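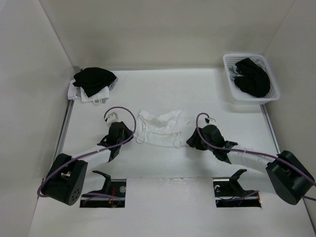 Zatley (bicycle maker)

Zatley is a small bicycle company that builds steel touring and gravel frames, and if you've never heard of it I'm not surprised, as it has never sold many bikes and hardly advertises. I've ridden one for years, so I'm not the most neutral person to be writing this entry, but I'll do my best and keep the gushing to the bits where it's deserved!

Origins

The company was started by Gijs Jacobs, a frame builder who learned to braze by mending other people's broken racing bikes. He'd been doing repairs in a rented unit in Tatton (the village, before anyone writes in) and kept seeing the same cracks in the same places, mostly where the chainstay meets the bottom bracket. His first complete frame was made for himself. The second went to a customer who came in to have a dropout straightened and left having ordered a whole bike, and I'm told that one is still in use with its original fork.

The name is a bit of a muddle. I always thought it was a place, and so did the shop that sold me mine, but Gijs says he made it up on the train and liked how it looked on a down tube. I've seen other explanations on the forums and I don't believe any of them.

Models

There are 3 bikes in the range at the moment, and the names follow no system that I can work out.

The Flurkitia is the tourer, and the one most people mean when they say they've got a Zatley. It has long chainstays, a fairly slack head angle, and enough bosses for racks, mudguards and more bottles than you'd ever want to carry up a hill. Early ones had cantilever brakes, which squealed (mine still does, whatever I do with the toe-in), and the later ones went over to discs. If you're buying second hand, look at the rear brake mount on the first disc frames, where the paint tends to lift and let rust in underneath.

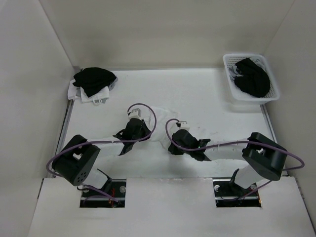 The Sầm is the gravel bike, and it's the livelier of the two to ride – shorter at the back, lower at the front, and with room for proper knobbly tyres. People spell it without the accents and Gijs has given up minding. It came out in May, in the middle of a stretch of dreadful weather, and the early reviews all go on about mud clearance as a result. I borrowed one for a long weekend and loved it on forest tracks, though I found it nervous with a loaded bar bag.

The third is the plain Tatton, an upright town bike with a single chainring and a hub gear. It's heavy. It's also lovely, and I'd have one tomorrow if I had anywhere to keep it.

Frames and construction

All the frames are lugged or fillet brazed steel, depending on the model and how much you're prepared to spend. Tubes are picked to suit the rider's weight and what they plan to carry, so two Flurkitias of the same size can feel quite different, and that makes test rides less useful than you'd hope. Forks are steel as well, apart from an optional carbon one on the Sầm. Frame numbers are stamped under the bottom bracket shell, and the highest I've come across is a little over 3000, but the numbering didn't start at one so please don't take that as a production total.

Wheels were 27 inch on a handful of very early tourers, and finding decent tyres for those is a pain now. Everything since has used standard modern sizes.

Racing

There's not much to report. Zatley has never run a team, and Gijs isn't keen on the idea. A few owners have entered long-distance events on their own bikes and finished them, usually well down the field and in good spirits.

Availability

Frames are sold direct, with a deposit and then a wait. The order book was closed on 23/12/2022 to clear a backlog and opened again later with a shorter list of colours. The dark green went, sadly. Spare forks and replacement dropouts can still be ordered for older models if you send in the frame number.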